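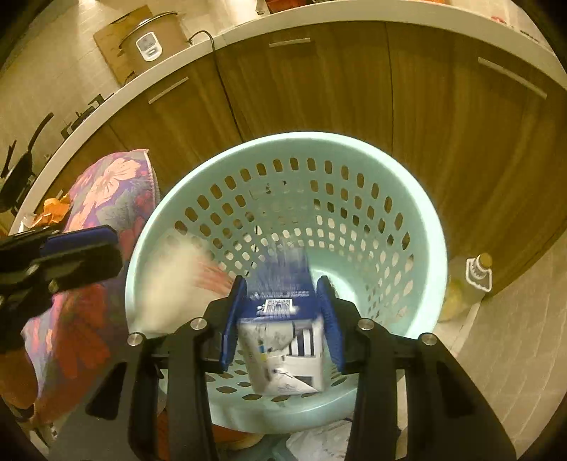

Carton over the green basket.

How to score a club cricket match on paper

Scorer's dropped out, you've been handed the book, toss is in ten minutes. Fine. Do this.

Before the first ball
Get both team lists. Full names, not nicknames. Write the batting side in pencil because the order will change. Note who won the toss, start time, and the ends. At Walska the ends are Road and River, other grounds vary so ask.

Every ball
Three places, same order each time: bowler, batter, running total.
Dot ball = a dot. Runs = the number.
Wide = a cross. Not a ball faced. Goes against the bowler.
No ball = circle. Batter's runs off the bat go inside it, and the batter has faced that one.
Byes and leg byes go in extras, never to the batter, never against the bowler.
Wait for the umpire's signal, then wave back or put a hand up. They wont carry on til you do.

Wickets
W in the bowler's box, unless it's a run out. Then write how out, fielder, bowler, team score. Check which batter is left and who's on strike. Most mix-ups start right there.

End of over
Add up the over. Add it to the bowler's total. Say the score out loud to the other scorer. If you differ, sort it now, not at tea. Six dots in an over = join them into an M, that's a maiden.

Checking at the end
Batters' runs + extras = total. Bowlers' runs conceded + byes + leg byes + any penalty runs = same total. If it doesnt match, look at the extras first. Our game against Josa last season, 200 all out in the book, 8 short on the bowling side. Two lots of four wides never put against the bowler. Took me half of tea to find.

Pencil, eraser, spare pencil. Ink it in once both books agree.

Pak-hei Tang

Related
How to set a field for a slow bowler
Reading a two-day scoresheet
Seixas away: directions and parking
Isteck Cup playing conditions

This site uses cookies to remember your settings. Accept | Manage

Contact us | Copyright Walska Cricket Club | Back to top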